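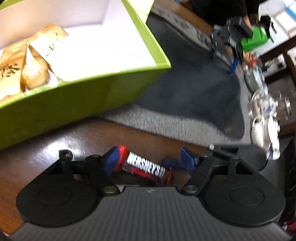
Right, week 5, and we're on to bookmaker offers and what they're worth once you've read the small print. I'll be using the word "overround" a lot, so make sure last week's sheet on margins is in front of you. The quickest way in is to think about a swap. Suppose I give you a Hershey's bar and you owe me one of those gold-foil pastries from the green box, but only if a coin lands heads. Whether that's a good deal depends on what each of us thinks a pastry is worth, and that's the whole of expected value, really. You multiply what you'd get by how often you'd get it, take off what it cost you, and see what's left.

Now the free bet. Griston (the bookmaker in our reading, pages 12 to 19) will hand you a £10 free bet when you open an account and stake £10 of your own. Most of you wrote in the homework that this is worth £10. It isn't! With a free bet the stake doesn't come back, so if you put it on something at evens and it wins, you get £10 and not £20. At fair evens you win half the time, so it's worth £5. Put the same free bet on a fair 4/1 shot and it wins one time in five and pays £40, so it's worth £8. Longer odds squeeze more out of it. Berkay Avcı asked me after the lecture whether that means you should always go for the biggest price on the board, and the answer is no -- the margin tends to be fatter on outsiders, so the real figure starts dropping again somewhere. Have a go at finding where, using the price table in the reading.

Wagering requirements

Omby does it differently. They match your deposit and then make you turn the bonus over a set number of times before you can take it out. Say the bonus is £50 and the requirement is 40 times. That's £2000 in bets. If the margin costs you 5 per cent of everything you stake, you'd expect to lose £100 getting there, all to unlock £50. Please write that sum out in full at least once. I've marked 300 of these scripts over the years and the usual slip is to take the 5 per cent off the bonus and forget the turnover.

One wrinkle: if you run out of money halfway through, you stop, and you don't lose what you never staked. So the £100 is too gloomy for someone with a small balance. Sem Aerts has a nice way of drawing this as a tree, and I've put a copy in the shared folder.

Things to look for in the terms

Minimum odds. Time limits (Trarivdale gives you a week, which is tight). Which markets count, and whether they count in full. Whether the winnings are capped. Whether your own cash is used up first or the bonus is -- this matters more than people expect, and it's usually buried.

For next time

Read Şimşekoğlu, chapter 3, up to page 261 if you can manage it, though the last section is heavy going and I won't test it. Then do questions 2, 4 and 7 from the sheet. For question 4 assume the free bet can't be split. Bring a calculator, phones are fine.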